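Chapter 4

Dependency Resolution and Package Registries

4.1 Introduction

Most programs in use today contain more code written by outsiders than by the people who ship them. A small web service with 2000 lines of its own source may pull in 125 external packages, only a handful of which were chosen by name. The remainder arrive because a chosen package requires them, or because a package required by a chosen package requires them in turn. The set of all packages reached in this way is called the transitive closure of the project's dependencies.

Chapter 3 treated the package as a unit of distribution: an archive, a manifest and a checksum. This chapter treats the package as a node in a graph. The central question is how a tool, given a manifest that states what a project needs, selects one version of each package so that every stated requirement holds. The process is called dependency resolution, and the program that carries it out is called a resolver.

The reader should be familiar with directed graphs and with the version numbering scheme described in Section 3.2. Knowledge of a particular programming language is not assumed. Manifest fragments are written in the neutral notation of Appendix A.

4.2 Terms used in this chapter

Direct dependency. A package listed in the project's own manifest.

Indirect dependency. A package in the transitive closure that is not listed in the project's own manifest.

Constraint. A statement limiting the acceptable versions of a package. A constraint may name one version exactly, give a lower bound, give an upper bound, or give both.

Candidate. A published version of a package that satisfies every constraint known to the resolver at a given moment.

Conflict. A state in which some required package has no candidates.

Lock file. A record of the exact versions selected by a successful resolution, stored with the project and read by later installations.

Registry. A service that stores published packages and answers queries about them. A registry may be public or private. Private registries often forward requests they cannot satisfy to a public one – an arrangement known as proxying, covered in Section 4.8. 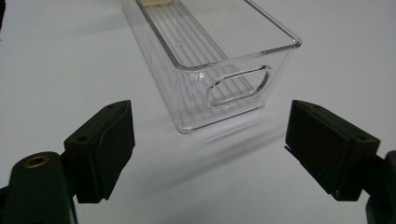
Department of Computing and Software Systems
Course materials: Software Supply and Maintenance

4.3 A running example

The chapter follows a single project, Trimlow, a command-line tool for shortening log files. Its manifest lists two direct dependencies:

requires Arkuler at least 2.0, below 3.0
requires Skivix at least 1.4

Arkuler is a parsing library. Skivix handles compressed archives. Both depend on a third package, Imai, which converts text between character encodings. Neither the manifest nor the source code of Trimlow mentions Imai, yet the tool cannot run without it.

Suppose that Arkuler 2.3 requires Imai at least 1.0 and below 2.0, and that Skivix 1.6 requires Imai at least 2.0. Each requirement is reasonable when read alone. Taken together they leave no candidate for Imai, and a resolver that has already fixed Arkuler at 2.3 and Skivix at 1.6 has reached a conflict.

Three responses are available to it. It may give up and report the conflict to the user. It may install two copies of Imai, one for each package that depends on it, if the language runtime permits this. It may withdraw one of its earlier choices and try an older version of Arkuler or Skivix whose requirements can be met. The last response is called backtracking and is the subject of Section 4.5.

In the example, Skivix 1.5 requires Imai at least 1.2. A backtracking resolver will discard Skivix 1.6, select Skivix 1.5, and then select the newest version of Imai that lies between 1.2 and 2.0. The result satisfies the manifest. It is also older than the result a user might expect, a fact that few tools report clearly.

4.4 Why resolution is hard

When each package permits only one version of every dependency, resolution is a simple traversal of the graph. The difficulty comes from choice. A project with 39 packages in its closure, each having 4 published versions, has 4 to the power 39 possible assignments before any constraint is applied. No resolver examines them all. Practical tools discard large groups of assignments at a time by recording the cause of each conflict and refusing to repeat it.

In the general case, where a project may contain only one version of each package and constraints may exclude arbitrary versions, deciding whether any valid assignment exists is NP-complete. The proof is a reduction from Boolean satisfiability and is given in Section 4.6. The result describes the worst case. Published packages tend to use wide constraints and to follow a small number of common patterns, and most resolutions finish in a short time.

Two further matters complicate the picture. The first is that the registry changes while projects depend on it. A resolution performed on 30th January may produce a different result from one performed the following October, although the manifest is unchanged, if new versions have been published between the two. Lock files exist to remove this source of variation. The second is that constraints are claims made by authors and are not verified by the registry. A package may state that it works with any version of Imai from 1.0 upward and still fail with 1.9. The resolver has no means of detecting this – it reasons about the claims alone.

4.5 Backtracking resolvers

A backtracking resolver maintains a partial assignment of versions to packages and a list of constraints that have not yet been examined. At each step it selects an unassigned package, chooses a candidate, and adds the constraints declared by that candidate to the list. If some package is left with no candidates, the resolver returns to an earlier choice and replaces it.

The order in which packages are selected affects running time considerably. Selecting the package with the fewest remaining candidates is a common rule, as it exposes conflicts early. The order in which candidates are tried affects the result itself. Most tools try the newest version first. A smaller group of tools takes the oldest version that satisfies the constraints, which makes the outcome less sensitive to new releases at the cost of delaying the adoption of fixes.

Neither policy guarantees that every selected package is the newest it could be. In the Trimlow example, if Arkuler 2.1 accepts any version of Imai, two valid assignments exist: one with a newer Arkuler and an older Skivix, and one with the reverse. No ordering based on version numbers alone decides between them. The tool must apply some further rule, such as the order in which the manifest lists its direct dependencies, and the documentation of the tool should state what that rule is.

The procedure is set out in full as Algorithm 4.1. Readers who wish to trace it by hand should first draw the dependency graph of Trimlow, marking each edge with its constraint, and keep the drawing for the exercises at the end of the chapter.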